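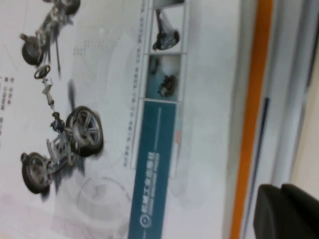
Fig. 1. Exploded view of a car chassis, printed page.

Unit 6: Reading a sentencing story

Most of you get your idea of the courts from short news stories. Read them slowly. "Faces up to 11 years" is arithmetic done from a statute. It says what the law allows, and the person in the story will usually get a good deal less.

Our case for this unit is the Brinine warehouse fire. The first report said the owner of Zunov Storage "could spend decades behind bars." He pleaded to one reduced count in March and got six months in county jail and a $1000 fine. The paper ran that on an inside page, in 176 words. I have my doubts that many readers of the first story ever saw the second.

Terms to keep apart: charge, indictment, plea, conviction, sentence. Reporters swap the first two all the time. A charge can come from a police officer. An indictment comes from a grand jury, which hears the prosecutor's side and seldom much else, so don't be too impressed by one.
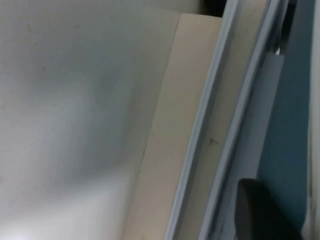 What does a guilty plea tell us about what happened?
Less than you'd think. It tells us what the defendant agreed to admit, often in trade for dropping something worse.

Look next at who is talking. In the Fivus coverage every fact comes after "police say" or "prosecutors say." That is honest labeling, but readers skip over it by the second paragraph. Go through your copy and underline each one, then read what's left.

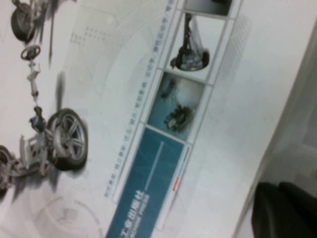

Fig. 2. Book cover: chassis with steering column and front wheel.

Negligence and recklessness: the usual textbook line is that the reckless person knew of the risk and went ahead, while the negligent person should have known and didn't. Fine on paper. Juries are asked to sort one from the other with no view into anybody's head, and I'm not convinced they do it the same way in Briem as they do in Fivus.

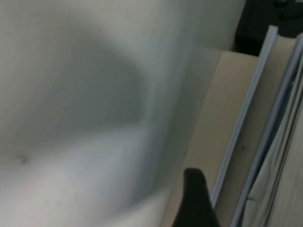

One student objected last term that judges fix most of this at sentencing, so the label on the count hardly matters. I'd want to see that shown. The label sets the range the judge works in, and it stays on the record afterward.

For next time: both Brinine stories, and one page on what the first one left out.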